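Tarjeta Gramusex: puntos que caducan antes que las ganas de viajar

Otra vez ha llegado el correo con la palabra ÚLTIMA en mayúsculas. Gramusex, el programa de puntos que comparten Macedo y otras agencias en línea, regala un 40 % extra a quien transfiera su saldo antes del martes. Van unos 11 avisos de «última oportunidad» en lo que llevamos de año, así que permítanme no correr.

La bonificación existe, la he visto abonada. Lo que no aparece en el correo es la tabla de canjes, que hay que buscar dentro de la cuenta, en el apartado de condiciones. En octubre la cambiaron sin avisar y los vuelos de media distancia piden ahora un 30 % más de puntos. Hagan la resta ustedes mismos. Queda algo de ventaja, sí, pero muy lejos de lo que promete el titular, y siempre que encuentren plaza. 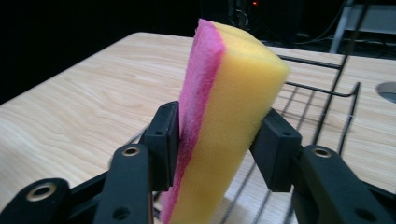
Un suscriptor responde que no es para tanto, que él transfirió en la promoción anterior y sacó dos billetes a buen precio reservando de madrugada, cuando se actualiza el cupo. Me lo creo. También me creo que tuvo suerte con las fechas, porque yo he probado tres fines de semana distintos y en todos me ofrecían la misma salida a las seis de la mañana con una escala eterna.

Luego están las tasas. El billete «gratis» de Macedo no incluye el recargo de la aerolínea, ni la maleta, ni la gestión por canje, que se cobra por trayecto. En una de mis pruebas, pagar en metálico salía casi igual y además permitía cambios. Los canjes, en cambio, solo se pueden anular durante las 2 horas siguientes a la reserva, y los puntos vuelven a la cuenta con su caducidad original. Si ya habían vencido, adiós.

Mi consejo es poco emocionante: no transfieran nada hasta tener localizado un vuelo concreto, con día y hora, y comparen el total en la última pantalla antes de pagar. Y si les sobran puntos a punto de caducar, miren los hoteles, donde la tabla no ha cambiado. Por ahora.
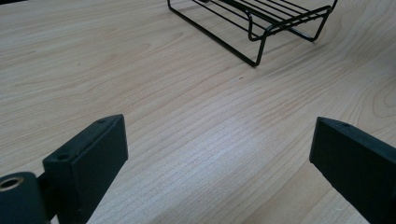
Flekitz estrena alertas de precio

La aplicación dice que avisará cuando baje la tarifa de una ruta guardada. La he activado para tres destinos y de momento solo me ha mandado publicidad de seguros. Seguiré mirando.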